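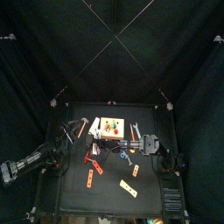
Progress report to the Purkel Fund
Second reporting period: open day and site visit
Prepared by the project coordinator, Skernutum workshop, Uvside

1. What this report covers

The grant agreement asks for a written report after each public event. The open day was held on a Thursday in the Uvside building, with a closed visit for the fund's two reviewers in the morning and public sessions from 1:00 p.m. to 6:00 p.m. This report describes what was shown, what went well, what did not, and what we plan to do with the rest of the money in this period. The spending table was sent separately and is not repeated.

2. Attendance

We counted 453 visitors at the front desk. The target in the grant agreement was 500. The first two hours were slow and the last two were crowded, which fits what we have seen at earlier events on a working day. School groups came from two schools in Uvside and one in Ďurica. A second Ďurica school had booked and then canceled that morning when its bus was not available. We have offered that group a separate visit in December and are waiting for an answer.

We asked visitors to fill in a short card on the way out and got 80 cards back. That is fewer than we wanted. The box for the cards was next to the coat rack, and most people had walked past it before they had a pen in hand. Next time the cards will be handed out with the floor plan.

3. The demonstration

The main demonstration was tabletop handling of toy tools and construction parts. Two arms work over a black mat inside a black fabric enclosure. The parts are a mix of hammers, nuts, bolts, screws and flat bars with holes, along with a pegboard and a small toy workbench. We chose toys because they come in many shapes and colors, they cost little to replace, and visitors of any age already know what should be done with them.

Each public session had the same order:

A short talk on how the station is set up and where the emergency stop is.
A run of single picks, one part at a time, from positions chosen by the operator.
A run with the parts scattered, where visitors could ask for a certain part.
Questions, with the arms stopped.

We ran 17 sessions in total, including the closed one for the reviewers. Two were cut short. In the first case a cable had worked loose from its tie and we stopped to secure it. In the second the control computer had to be restarted, and by the time it was back the next group was waiting at the door. No one was hurt and nothing was damaged in either case.

Nuts and small pieces were the hardest. A nut lying flat gives the fingers very little to close on, and several attempts ended with the part pushed across the mat. Hammers and long bars were more reliable, provided that nothing was lying across them. When parts overlapped, the operator usually had to move the top one first. We told visitors this plainly and did not hide failed attempts. On the cards, the failed picks were mentioned more often than any other part of the visit, mostly in a friendly way.

The black curtain did its job of keeping the moving background out of the cameras' view. It also made the work harder to see from outside. People in the second row could follow the arms but not the smaller pieces. We put a monitor on the side wall after the third session, and the groups spread out more evenly from then on. 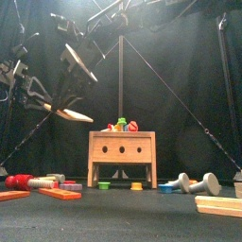
Can the station be moved to a school instead of bringing the school to the station?

With the present enclosure it would take two people most of a day to take it down and set it up again, so we do not plan to travel with it in this grant period.

That question came from the reviewers in the morning and from several teachers in the afternoon. A smaller table version was left out of the original budget. We can send a cost estimate if the fund would like to see one, but we are not asking for a change to the agreement at this point.

4. Comments from the reviewers

The reviewers gave us their notes by phone the following week. We list them with our response.

The opening talk was too long for the youngest groups. We agree. It has been cut to four minutes, and the part on camera placement is now only given when someone asks.

The emergency stop was explained but not shown in use. We will press it once at the start of every session from now on, with the arms moving slowly.

The sign at the door described the project as fully automatic, although an operator chose the positions for some of the picks. This was our mistake. The sign was left over from an early draft and has been replaced. The new one says which runs are set up by an operator and which are not.

The space in front of the station was tight for wheelchair users. We have moved the barrier back and taken out one row of chairs on the left side.

5. Staff and safety

Four staff members and two students worked the open day. One person stayed at the stop button during every session and had no other task. This was tiring in the afternoon, and the shifts should have been shorter than the ones we planned. For the next event the person at the button will change after every two sessions.

The risk assessment was updated the week before and again afterward. The only new entry is small parts on the floor outside the enclosure. A few pieces were handed around among visitors during the question period and not all of them came straight back. We now keep a separate tray of parts for handling, so that the set used by the arms stays complete.

6. Changes from the plan

The plan listed a second demonstration, sorting parts by color into bins. It was not shown. The sorting worked in our own trials in the evening, with the room lights down, but was not steady enough during the day, when light came in each time the door opened. We decided two days before the event to drop it and use the time for more sessions at the main station. The bins have been bought and will be used later.

The printed handout was late from the printer and arrived at 3:30 p.m. Visitors before that time got a photocopied sheet. The leftover handouts are dated by month only, with a sticker over the date, and can be used again.

7. Next steps

Before the next report we will:

Repeat the single-pick runs with the nuts and record the results by part – this was asked for in the first review and is only half done.
Test the color sorting with a second curtain hung across the doorway.
Hold the December visit for the Ďurica school, if it is confirmed.
Return the rented monitor and price one to keep.

The underspend on transport, caused by the canceled bus, will stay on that budget line until we know about the December visit. If the visit does not go ahead, we will write to the fund before using the money for anything else.

Copies of the visitor cards and the updated risk assessment are kept at the Skernutum office and can be sent on request.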